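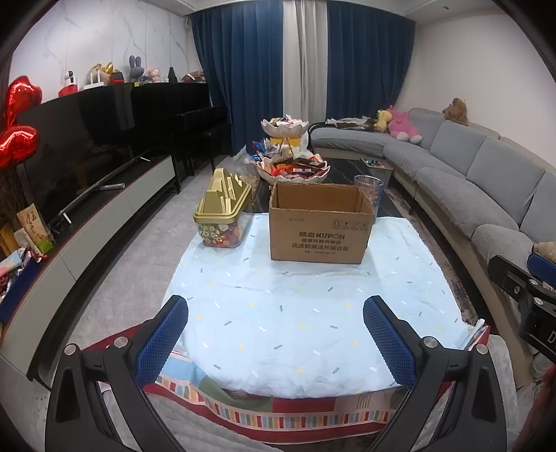 *Page last changed: October*

# Wanted: people who tidy up, for money, while holding something awkward

Can a machine put a living room back in order yet? Short answer from Kalholm: no. Longer answer: it can fold a towel if the towel is in a good mood, and it can carry a box across a room in the time it takes you to move house. We would like it to do better, and for that we need people who already know how.

We are looking for 40 people in and near Dollham to do ordinary chores with a hand-held gripper in place of their fingers. Two padded fingers, one job at a time. You pick things up, you put them where they go, and the gripper records how you did it. Later our software, Tarnine, studies your technique and gets it wrong in new ways.

**What you would be doing**

- Clearing coffee tables with snacks on them, including the kind in bags that slide
- Moving soft toys off sofas and back to wherever soft toys live in your house
- Dealing with clothes piles (folding is a bonus, sorting is fine)
- Putting candy jars, boxes and glasses away without drama
- Straightening blankets - harder than it sounds, and the main reason this page exists

A session lasts 4 hours with a break in the middle. Most people do two or three sessions, then ask for their thumbs back. Pay is $200 per session, paid the same week, plus parking if you come to our site on Aydoğan Street. You can also work in your own home if you have the space and the people you live with agree to it in writing. Children and pets need to be in another room. So does anyone who likes to give advice.

**You might be right for this if**

- You are 18 or over and can stand, bend and reach for a while
- You have cleaned up after a birthday party at least once and lived
- You can do the same task over and over at a normal pace, not a showroom pace
- You can drop something, pick it up and keep going

No technical background needed. Engineers are welcome but tend to try to redesign the gripper by lunchtime, and we have a form for that.

**What we don't want**

A tidy house. Please don't clean before a home session. We have had 2000 recordings of people moving a single cup across a bare counter and Tarnine is now excellent at that, provided you only own one cup.

**How to apply**

Use the form on the Kalholm jobs page and tell us which room you would start with and which chore you'd happily never do again. Left-handed applicants, please say so - we are short of you. Training sessions run on Saturday at 10 a.m. and are paid at the same rate. Bring closed shoes. Lunch is sandwiches, made by hand for now.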